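Virk Play Pantry - Set-Up Guide for Playrooms
Section 4: Laying out the snack table
Rev. 2020-06-20, N. Fülöp

Read section 3 first if the bin isn't unpacked yet. This part covers one table, one plate, one cup and the soft foods. Bread and cheese set is section 5.

Before you start

Table wiped and dry. White top is best, the colors show up and kids find things faster. Put the table against a wall if you can. Not under a window - the red plush fades.

You need:
1 round plate
1 cup
Ketchup bottle (plush)
Banana (plush, peel flaps)
Strawberry
Orange slice
Spares bag, stays on the shelf

CAUTION: Small pieces. The strawberry and the orange slice are not for children under 3. If you have mixed ages in the room leave both out and use the banana and bottle only.

4.1 Plate and cup

1. Plate goes near a back corner of the table, a hand's width in from the edge. Closer than that and it gets elbowed off.
2. Cup right next to it. Touching is fine.
3. Drop the orange slice in the cup, flat side up so the segments show. Don't push it down, little fingers can't get it back out.

Note: older sets (Brakura cups, the taller ones) hold the slice too tight. Swap the cup if you have one of those. Ask Daniyal Swati at the Skororville store room, he has a box.

4.2 Bottle

1. Squeeze the bottle once or twice to get the stuffing even. It comes out of the bin lumpy.
2. Lay it on the plate, corner to corner, white cap pointing in toward the middle of the table. Don't stand it up. It will fall over.
3. Check the label seam. Loose threads get snipped, not pulled.

4.3 Banana

1. Open the peel. Part way is enough.
2. Spread the flaps out to one side so the cream part shows.
3. Middle of the table, clear space all round it. This is the piece they go for first and you want room for hands.
4. Leave the blue sticker on if yours has one. We sort by it at pack up.

4.4 Strawberry

1. Below the plate, on its side, leaves to the right.
2. Not on the plate. There's no room with the bottle there and it rolls under.

Layout should now match the one below. Doesn't have to be exact, near enough is ok.

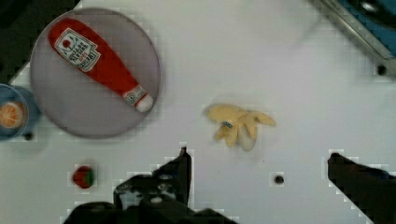 Fig. 4-1. Snack table, plate and cup layout.

If you are setting up for left-handed kids flip the whole thing, plate and cup to the right side. Keep the banana where it is.

4.5 Running the table

1. Two children at a time. Three if they know eachother.
2. Let them look before they touch. Then ask for one thing by name - "can you find the strawberry?"
3. Everything goes back where it was before the next pair. Use Fig. 4-1, or tape a copy to the wall.
4. Skip the bottle if a child keeps chewing it. Put it straight in the wash bag, not back on the plate.

CAUTION: Never put real food on the play plate. Sounds obvious. Hina Gilani's room had crackers in the cup and it took a week to get the crumbs out of the plush.

4.6 Pack up and washing

1. Close the banana peel first, flaps flat. Flaps left open get creased and then they won't lie right.
2. Plush in the mesh bag, cold wash, gentle. No dryer. Air dry overnight on the rack.
3. Plate, cup - warm water and dish soap, wipe dry.
4. Bin label is 327. Same number on the lid and the side. If they don't match you've got someone elses lid.

Note: don't soak the plush. The stuffing clumps and there's no fixing it, just order a new one.

Missing or torn pieces

Write the piece and the bin number on the card inside the lid, leave the card at the desk. Laiba Magsi does the Drakesura order every September. Anything needed before then, ask her directly.

Go on to section 5.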